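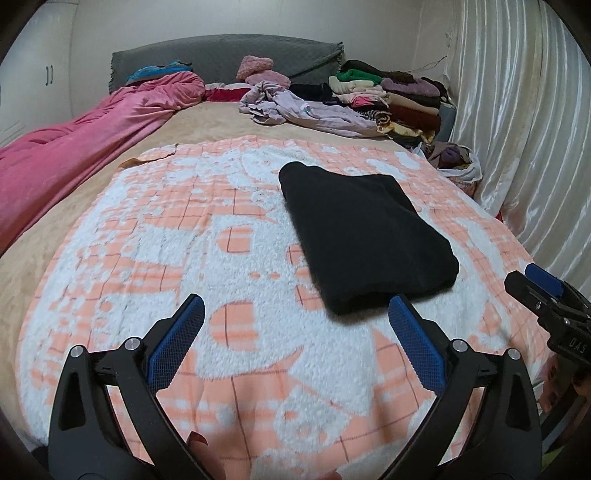 Brunanach has lost its last laundrette, and the town is taking it about as well as a town can when it has nothing clean to wear to the protest. Kudeo Wash & Dry, on the corner by the bus shelter, locked its doors on Wed 8 July after 32 years, leaving a handwritten notice and one unclaimed sock in the window. The people hit hardest are those with bulky bedding, the sort of orange-and-white blanket that covers a bed very nicely and then refuses to go into any domestic washing machine ever sold. A sheet can be rinsed in the bath if it must be. A blanket in the bath becomes a lodger.

The nearest public machines are now in Vallach, 40 minutes away on a bus that runs every two hours and does not, according to the operator's conditions of carriage, accept "loose household linen". What counts as loose is left to the driver. One passenger reported being waved on with a duvet in a bin bag on the way out and refused with the same duvet, in the same bag, on the way home.

Kudeo blamed the closure on its energy bill and a new lease. The building belongs to Krishnan Estates, which said in a statement that it had "valued the laundrette's contribution to the parade" and was "excited about the next chapter for the unit". The next chapter, going by the planning application, is a shop selling scented candles, among them one called Fresh Linen.

A petition asking the council to step in had gathered 300 signatures by the weekend, a good showing for a place where the last petition, on the siting of a bench, drew 108 and caused two households to stop speaking. It asks for the laundrette to be listed as a community asset, or failing that, for a mobile laundry van of the kind that visits campsites along the coast in August.

The council has replied that it "recognises the importance of clean clothing". It is looking into the van. It has looked into vans before, when the library went part-time, and residents with long memories will recall that the van in question turned out to be too tall for the railway bridge and spent its first morning reversing.

Meanwhile the town is making do. The hardware shop has sold out of clothes airers and is taking names for the next delivery. The swimming pool has put up a sign asking customers not to rinse garments in the showers. The church hall has a washing machine, but it is booked for tea towels on Mondays and for the football club's kit the rest of the week, and the football club is not in a giving mood after the season it has had.
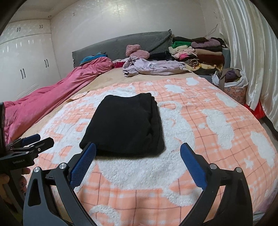
Folded black clothing on a patterned blanket. Of the two, the blanket is the harder to get clean in Brunanach.

Small items are not really the trouble. Most homes in the town have a machine of their own, and those that don't tend to have a neighbour who does, or had one before the subject of electricity came up. It is the big things that went to Kudeo: winter curtains, sleeping bags, dog beds, the covers of sofas that had hosted a birthday. The large drum at the back was known to take a king-size quilt with room to spare, and was spoken of with a respect the town does not extend to its councillors.

There was also the matter of the chairs. Kudeo had a row of plastic ones facing the dryers, and on a wet afternoon they were the only free seats in town that came with heating. Regulars used them for the crossword, for arguing about the bridge and, in some cases, for no laundry whatsoever. A sign saying that seats were for customers only went up at some point in the nineties and was sat underneath ever after.

Rival proposals have begun to appear. One would put two large machines in the old ticket office at the station, which has water and drainage but also pigeons. Another would have the garage install outdoor washers on its forecourt, next to the air line, as happens elsewhere — although the garage says this is the first it has heard of it. A third, received by the council in green ink, suggests that people simply wash things less.

Krishnan Estates said it would be happy to discuss alternative uses for the unit, provided that these were agreed before the candle shop's lease is signed later this month. The council's next full meeting is in August.

Anyone who left washing at Kudeo for the service wash can collect it from the side door between ten and noon until Saturday. Proof of ownership is not needed, but customers will be asked to describe their pillowcases. The sock may be claimed on the same terms.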